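Brudine Soda Works -- Support Ticket 241
Subject: Urus canned energy drink, flat cans and sediment
Status: Closed
Opened: 9 June 2022
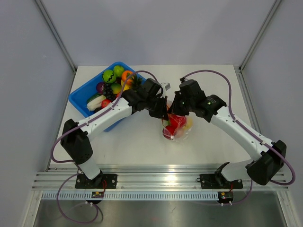
Is it safe to drink Urus if there are white specks at the bottom of the can?
The specks are citric acid and flavor solids that have come out of the liquid, and they are safe to drink. If the can is swollen, leaking or smells sour, throw it out and send us the code from the base.

Original report

Customer runs a convenience store in Skotcombe and bought three cases of Urus Original through the distributor, Chrysikopoulos. Several cans poured with very little fizz. Two also left a pale grit in the glass. Customer wants to know if the cans are bad, if the caffeine is still at the labeled strength, and if the cases can be swapped.

Cans are 16 oz. Best-by month on all three cases is July. Customer has no other complaints about Urus and has carried it since last year. Drinks from other makers in the same cooler are fine.

Log

Entry 1 -- support
Asked for the base code, where the cases were kept before going in the cooler, and how many cans had been opened. Asked customer to stop selling from the three cases for now. Sent the standard note on sediment (see the answer at the top of this ticket).

Entry 2 -- customer
Base code ends in 23 on two of the cases. The third case has a different code, and no flat cans have come out of that one. All three were stacked in the back room next to the compressor for the ice machine. It gets warm in there. Customer does not have a thermometer in the room.

Entry 3 -- support
Checked the code ending in 23 against the fill record. Fill level and gas pressure were inside limits for the whole run. Seam checks were also fine. No other tickets on this code from any store.

Asked customer to do the following with one can from each case:
Leave the can in the cooler overnight.
Turn it upside down on a paper towel for an hour and look for a wet spot.
Open it and pour half into a clean, dry glass.
Write down how long the foam lasts and if there is any grit.

Also asked for a squeeze test before opening. A sound can should feel hard. If the side gives under a thumb, gas has been lost.

Entry 4 -- customer
Did the test. The can from the third case was normal. One of the two others gave a little when squeezed and poured almost flat. The other was hard and had good fizz but some grit. No wet spots on the towel. Customer noticed that the bottom tray of the affected case has a crushed corner, and the soft cans seem to come from that side.

Entry 5 -- support
Crushed corner fits what we are seeing. A dent near the top or bottom rim can open the seam enough to let gas out slowly without any liquid showing. Heat raises the pressure inside and makes it worse. Grit is a separate matter. It shows up when cans go from a warm room to a cold cooler and sit still.

On the caffeine question: loss of gas does not change the caffeine, and neither does the sediment. Caffeine stays dissolved. The label amount applies through the best-by month.

Told customer not to sell any can that feels soft, dented or not. A seam that lets gas out can let air in, and we do not want those cans on a shelf.

Entry 6 -- distributor
Chrysikopoulos confirmed the delivery and will credit the case with the crushed corner. They had no damage note from the driver. They will not take back the other two cases, as the cans in them are sound. Replacement case goes on the next regular truck.

Entry 7 -- customer
Replacement received. Opened one can, normal. Stock has been moved to the shelf by the front door, away from the compressor. Customer asked if the gritty cans should be shaken before serving. Told them no -- tip the can over once, slowly, and set it upright for a minute before opening.

Resolution

Flat cans: seam damage from a crushed tray, likely in transit, made worse by warm storage. Credited by distributor.
Sediment: normal for this product after a temperature swing. No action.
Caffeine content: not affected.

Follow-up: packaging was asked to look at a stiffer bottom tray for the 16 oz cases. That request has its own ticket and is still open.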